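Opening up the old desktop

30 Jun 2019

I had been putting this off since we moved to Selstead. The old Dell tower came with us in the back of the car, wrapped in a bath towel, and then it sat under the stairs with the vacuum cleaner and a box of curtain rings. It still worked when we packed it. It was slow and it was loud, and the last few weeks before the move it had started shutting itself off in the middle of things. I bought a laptop and stopped thinking about it.

What made me get it out again was the photos. I was sure I had copied everything across, and then I went looking for the pictures from the summer we painted the porch and they weren't on the laptop. They weren't on the backup drive either. So they had to be on the tower, or they were gone.

I plugged it in first, with the monitor from the spare room. It ran for 12 minutes and turned itself off. I gave it an hour and tried again and got less than that. Long enough to see that the folder was there, which was a relief, but a lot of it is big files and I didn't want it dying halfway through a copy.

So I unplugged everything and decided to look inside. I have done this 2 times before, both times to add memory, and both times I had someone on the phone telling me what to touch. I don't mind a screwdriver but I am not a computer person. I held the power button down for a few seconds with the cord out, as I was told to do back then, and touched a bit of bare metal before putting my hands in. Then I laid the case on its side with the cover off and had a proper look before I moved anything.

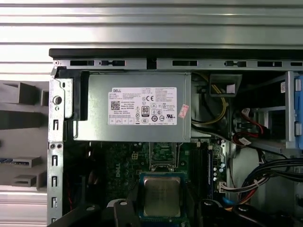 Cover off, with the power supply along the top and the green motherboard below it.

I always forget how much of the space in these the power supply takes up. It's a plain silver box with a white label on it, and the label has more marks on it than I would ever need – 80 PLUS, CE, UL and a row of little symbols. I wrote down the model number from it in case I end up having to order another one. I have done the thing before where you put a machine back together and then need the one number that is on the inside.

My plan was simple. Clean it, check that the cables were pushed in all the way, close it up and try again. I took it out to the back step with a can of compressed air from Poojary, the hardware store on the corner, and did short bursts with the can upright. If you tip the can it spits. I held the fan blades still with a pencil while I did the fan, and I went over the vents on the back of the case with a dry paintbrush. The vents were the worst part. There was a gray felt over them that came off nearly in one piece.

After that I pressed on the plugs I could reach. One of them, a drive cable, moved a little when I pushed it. I don't know if that means it was loose or if they all do that. I left the power supply itself alone. I know enough not to open one of those up.

Then the cover went back on and I carried it in and set it on the dining table, where it has more air than it ever had under my old desk. I started it and went to make dinner – rice and the last of the beans, nothing that needed watching. It was still running when we sat down.

I used the time to copy what mattered. The external drive is an Urkex, the cheap one, and it took most of the evening. The porch photos are there, and so are 100 or so scans of my grandmother's recipe cards that I had completely forgotten making. Half of them are crooked. There is one for a plum cake she called Dullum cake, and I have no idea where the name comes from. I would like to try it in July when the plums at the market get cheaper.

The tower stayed on until I shut it down myself. I haven't decided what to do with it now. The recycling place takes computers but wants the drive taken out first, so I would have to open it again anyway. For the moment it's back under the stairs, without the towel.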